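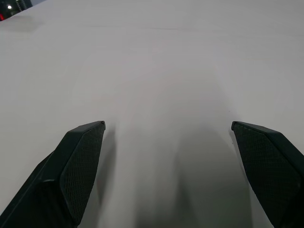

Superfície branca lisa da linha Shek, da Cokby.

Cokby apresenta tampos Shek para cozinhas e oficinas

A Cokby lança em dezembro a Shek, uma linha de tampos brancos e lisos para bancadas de cozinha, salas de trabalho e oficinas. A gama inclui 9 medidas e será vendida em mais de 77 lojas, com preços a partir de 418 euros.

«Os clientes pediam um tampo simples, sem veios nem desenhos», afirma Daithí Scanlon, diretor comercial da Cokby. O desenho é de Conall Ó Gríofa, do ateliê Stumadura.

Os tampos são entregues com instruções de montagem e têm garantia de oito anos. O corte à medida pode ser pedido em loja, no ato da encomenda.

As encomendas abrem às 9 horas do dia de lançamento.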